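Acta de la reunión - grupo de merienda y excursión, local Baltine
9 de julio
Asistentes: 4. Excusadas las demás, se les pasa el acta por correo.

Se empieza tarde, faltaban las llaves del armario. Se aprueba el acta anterior sin cambios.

1. Cuentas
Presupuesto para la salida: 2.540. Gastado o comprometido: 2.085, autocar incluido. Falta la factura de Brasham (las bolsas), la reclaman otra vez esta semana. Con lo que queda no se compra nada mas hasta tenerla.

2. Bolsas de picoteo
Apuntados a día de hoy: 31. Una bolsa de tela por persona, no por familia. Se discute si meter fruta; se deja para el reparto en el autocar, que dentro de la bolsa se aplasta.
Orden al llenar: botella primero, a un lado y de pie. Patatas al fondo, derechas, lo último. Asas por fuera, si se quedan dentro luego hay que vaciar media bolsa para cogerla. Abertura hacia arriba siempre, no tumbarlas ni en la mesa ni en las cajas.
Modelo: la blanca con la raya verde y la banda naranja. Las lisas del año pasado se guardan para otra cosa.

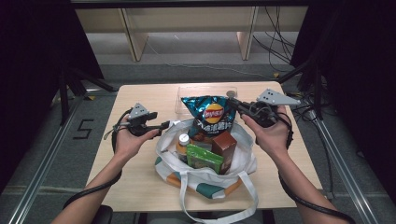 3. Mesa y sitio
Se usa la mesa clara de madera. Llenar de una en una y pasar a la caja, sin amontonar. Primby deja el almacén pequeño hasta la tarde anterior a la salida, después hay que sacarlo todo. Pendiente preguntar si se puede entrar por detras con el carro.

4. Alergias
Lista incompleta. Las bolsas especiales llevan etiqueta en el asa y van en caja aparte. Quien no haya contestado recibe otro mensaje, y si no, llamada.

5. Autocar
Confirmado con Pramanik. Salida desde la puerta del local, no desde la plaza como ponía en el cartel. Corregir el catel.

6. Ruegos y preguntas
Que se compre cinta de embalar, no queda. Que alguien mire la persiana del fondo, sigue atascada.
Recoger la mesa al acabar, la última vez se quedó puesta.

Próxima reunión en agosto, fecha por fijar.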